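Orysia Vasylenko
Posts from the Virnwood disassembly project, February

1/ We have a result. It is a small one and it has taken all winter, so you are getting the whole thread.

2/ The question: can a robot arm learn to take a desktop PC to bits from fewer demonstrations, if we're fussier about where each demonstration starts?

3/ Two views from the wrist and one from the side of the bench:

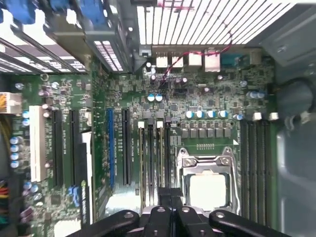
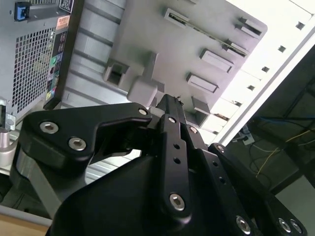
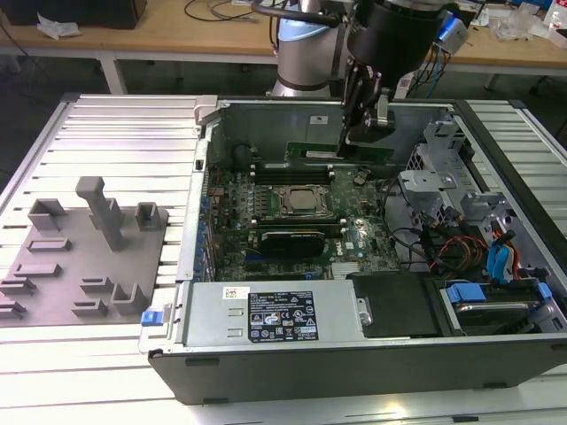

2 min read · 14 posts

4/ The usual recipe is to have a person steer the arm through the job over and over, then train on the lot. We had 2000 demonstrations made that way. I steered a fair few of them and my right shoulder would like a mention in the acknowledgements.

5/ The trouble with people is that we get good at things. By the second week we were all starting from the same comfortable spot above the case, coming in at the same angle, and quietly teaching the robot that the world only ever looks like that.

6/ Move the tower by the width of a thumb and the policy would reach, with enormous confidence, for where the part used to be. I have worked with people like this.

7/ So we tried what we're calling Wodmont starts. (Wodmont is the road the lab is on. We had a naming meeting and this is what came out of it.) Before each demonstration the software picks an awkward pose for the arm and you have to begin from there. Too low, too far over, wrist twisted, looking at the side of the case instead of into it.

8/ It is horrible to do. You spend the first few seconds working out which way is up. Those few seconds seem to be the useful bit — the robot gets to see someone being lost and then getting found again, and the tidy demonstrations had almost none of that in them.

9/ Same network, same cameras, same training time. We kept 4 case positions back for testing, ones neither version had been trained on. The tidy-start policy reached the right part in 9 trials. The awkward-start policy managed 23, from the same number of attempts and on a quarter of the data.

10/ Before anyone at Vallejo writes in: yes, "reached the right part" means reached. Fingers in the correct place, ready to grip. Pulling the thing out is a separate score and I am saving it for a day when I feel stronger.

11/ A word on the wrist camera, as people always ask. It sees the board beautifully from straight above. Come at the case from the side and half of what it gets is its own gripper. We considered masking the fingers out of the picture. We tried it and the policy got worse, I think from losing track of where its own fingertips were relative to everything else. So the fingers stay in.

12/ The side view matters more than I'd expected. Drop it and the awkward-start policy loses most of its lead. My guess is that when the wrist is pointing somewhere silly, the other camera is the only one that still knows where the case is. It's a guess. We haven't run the test that would settle it, and the person who keeps saying we should run it is me.

13/ What it doesn't do: cables. Anything with a cable across it is still a coin toss. A motherboard stays put while you think about it. A cable has opinions, and moves when you touch its neighbour. Avineo have a nice simulator for bendy things and we've been promised a go on it.

14/ Code and the awkward poses will go up once I've removed the comments I left in there late at night. The tidy demonstrations are going up too, all 2000, in case somebody has a use for a very thorough record of how I like to hold my arm.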